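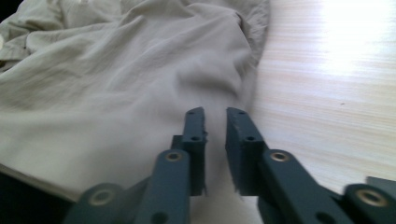

Crumpled beige fabric on a pale wood tabletop

Skamora Reviews

A collection of 1,577 written reviews of crime and thriller series, gathered for people who love TV and also love text. Current release: 23rd October.

What's in it

Each record is one review of one season. The reviews were written by members of the Skamora viewing club and cover everything from slow village mysteries to loud cop shows where a car flips over before the opening titles. The most reviewed series by far is Jedelar, with more than 200 entries, and they disagree wonderfully. One writer calls the second season "a foggy masterpiece" and the very next record says it should have been a phone call. If you're doing anything with opinion or sarcasm, start there!

Cozma has fewer reviews but they run long, mostly thanks to that finale.

Files

reviews.csv holds the full text and all the fields below.
series.csv lists the shows, with original language and number of seasons.
splits.csv gives the train, dev and test assignment. The test set has 300 reviews, and no series in it appears in train.

Fields

review_id: a plain integer, stable between releases
series_id: matches series.csv
season: integer, or blank if the writer covered the whole run
stars: 1 to 5, half stars allowed
spoiler: yes or no, set by the writer
text: the review itself, line breaks kept

How it was cleaned

Very lightly. We took out email addresses and signatures, fixed broken accents (Trelo was spelled 3 different ways, one of them with a question mark in it) and dropped exact duplicates. Spelling mistakes and shouting in capitals are all still in there - they're half the fun, and they carry a lot of the feeling.

Known problems

The spoiler field is generous. Plenty of writers marked "no" and then named the killer, so please don't build a spoiler filter on it without checking by hand.

Stars lean high. People tend to finish the shows they like, and it shows in the numbers.

Some Trelo reviews from August were written after the first two episodes only. They have "early" at the start of the text field but no column of their own yet.

Loading it

Any CSV reader will do. The files are UTF-8, comma separated, with quotes around text. Spreadsheet programs sometimes turn half stars into dates, so import that column as text.

License

Free for research and teaching. Credit Skamora Reviews, and if you make something with it, send us a link - we read every single one and we'd love to see it.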